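Counting Rails at Jatoi Marsh

July 2, 2025

The secretive marsh bird survey at Jatoi Marsh is in its sixth season. Nisha Awasthi runs the field side and Ha-rang Ham handles the recordings. We spoke by phone after the last round of the breeding period.

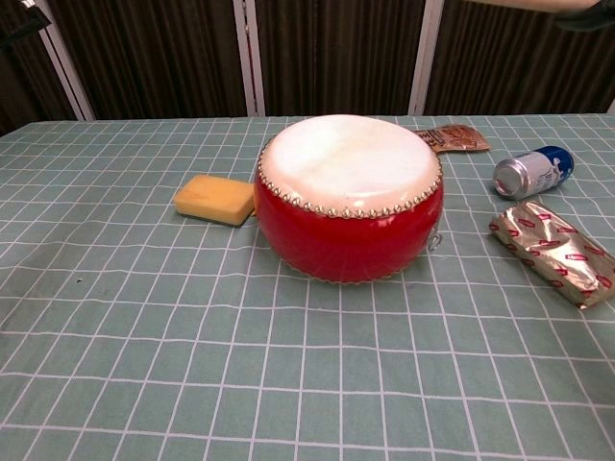
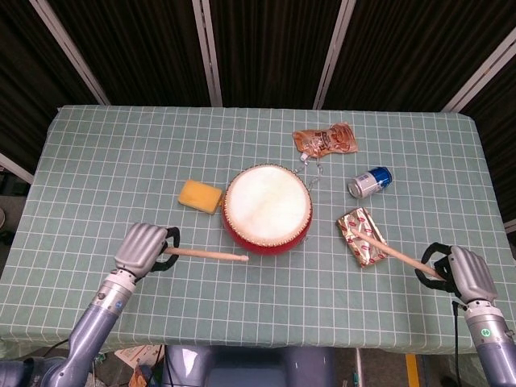
Ham puts the main problem with rail surveys plainly: most of the birds are never seen, so the count is a count of calls, and a call has to be assigned to a species, a direction and a distance by someone standing in the dark.

Awasthi agrees. "On a typical morning I might log Virginia Rail at five points and see one bird, if that. Sora is a little better late in the season. Least Bittern I have seen twice from the survey route in all the years I have walked it."

The route follows the old dike from the Prandeck road to the Hilotov outlet and has 40 fixed points. Each visit starts half an hour before sunrise. At every point there is a passive listening period of five minutes, then a broadcast sequence with one minute per species, of which the first half is calls and the second half is silence.

"The order of species stays the same all season," Awasthi says. "Least Bittern goes first and the larger rails go last. If you play King Rail early, the small birds may shut down, and then you have measured your own speaker."

Wind is the usual reason for a canceled visit. The crew does not start if cattail tops are moving steadily, and a point is dropped if road noise covers the passive period. In April, two visits were lost this way and could not be made up before the window closed.

Ham's part begins afterward. Recorders are set at six of the points and run from midnight until midmorning. The files are screened by software and then checked by ear.

"The software is good on Sora whinnies and poor on Virginia Rail grunts," Ham says. "It confuses grunts with frogs, and with a pump at Faston that cycles on and off. I go through every grunt it flags. About 40 percent of them I throw out."

Asked how well the two methods match, Ham says they do not match closely and were never expected to. The recorders pick up more Virginia Rail, mostly between two and four in the morning. The walkers pick up more Least Bittern, whose cooing is soft and drops out of the recordings at short range.

Water level matters more than either method. When the Hilotov gate was left open in the second season, the east pool went to mud by the middle of the survey, and detections there fell to zero while the west pool stayed level. Awasthi now reads the staff gauge before each visit and writes the figure at the top of the sheet.

"People send me a rail count with no water depth and ask what I think," she says. "I can't think anything. I need the depth."

The recorders stay out until the end of the month. Sheets from the final visit are still being entered.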